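Handout 3: House rules for the two-arm table

Hi all! Last time we got through the paperwork side of safety (thank you for staying awake), so this one is the hands-on half. Apolinar Serrano asked me to write my rules down after I'd rattled them off at top speed in October, and Berwyn Kemeys has added his grumbles, which I've mostly kept.

None of this replaces the risk assessment for your own cell. Read that first, sign it, and then come back to me.

## Before you power up

- Find the stop button and put your hand on it. I mean physically touch it! If you had to look for it, move it.
- Say out loud who is driving. One driver per session, and if you swap, you say that out loud too.
- Check both arms, even if the task only needs one. The idle arm still has a reach, and people forget about it.
- Run the first three passes at 10 percent speed. Yes, even if it ran fine yesterday. Brutus (our oldest arm, bless it) once woke up with somebody else's speed setting, and I still think about that.
- Follow every cable from the wrist back with your eyes, and then move the joint slowly and watch what the cable does.

## Laying out the table

I'm fussy about layout, so bear with me. A good table for a pick-and-place exercise has a few things on it that you chose on purpose, with room for the fingers to get in beside them. We use toy food because you can drop it all afternoon, but I like real glass plates under it. People drive more gently when there's something breakable under the gripper, and I'd like you to build that habit early.

Do watch out for glass, though. Shiny rims and see-through colors can confuse a depth camera, so check the plate height yourself and type it in. Don't trust the number on the screen until you have.

Cloths are fine if they lie flat. A printed grid is handy for putting things back in the same spot, as long as you remember that it moves when the cloth moves. (Berwyn wants it taped at the corners. I go back and forth.)
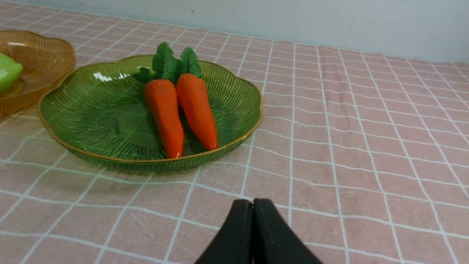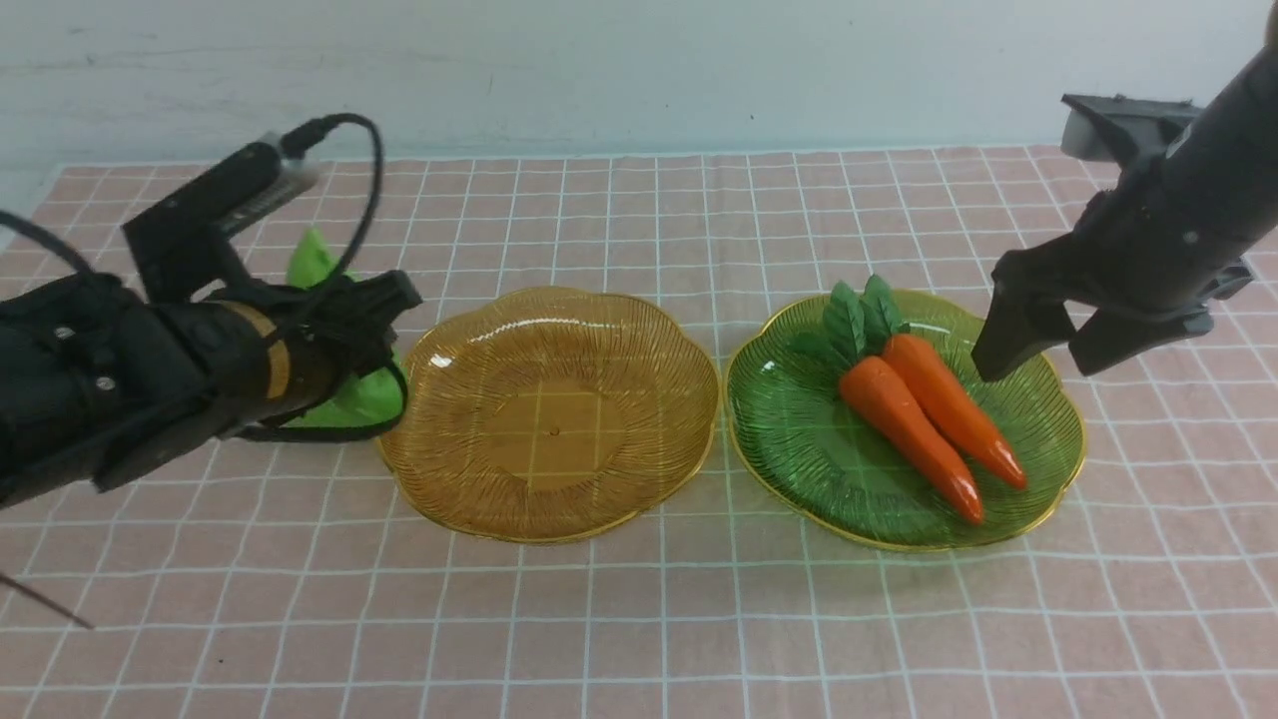 ## While it's moving

1. Come in from above the rim, stop, look, then go down. The stop is the bit everybody skips.
2. Keep hands off the table while the arms are live. If a carrot rolls, let it roll. Pause the arms, wait for the driver to say "clear," and then reach in.
3. Use more than one view. From the wrist you get a lovely close look at the target and hardly any idea what the other arm is up to. The head view is the other way around.
4. Set the grip force for the softest thing you plan to pick up, then raise it in small steps.
5. If anything sounds wrong, stop. You don't need to explain yourself first, and I'll never be cross about it.

## Writing it down

Every session gets a line in the log: driver, speed, grip setting, what was on the table, any stops. The Skyrme folder is the one to copy if you want to see it done nicely. It has 27 entries and I could set up any of them again tomorrow. The Cimholm folder has one entry that says "went OK," and I know who you are.

Near misses go in the same log, on the same day. A plate that got bumped and didn't break still counts!

## For next time

Write your own pre-start checklist for the table you'll be using, one page at most, and swap it with a partner. Try to follow theirs word for word, without filling in the gaps from memory, and mark every spot where you got stuck. Bring both copies with you.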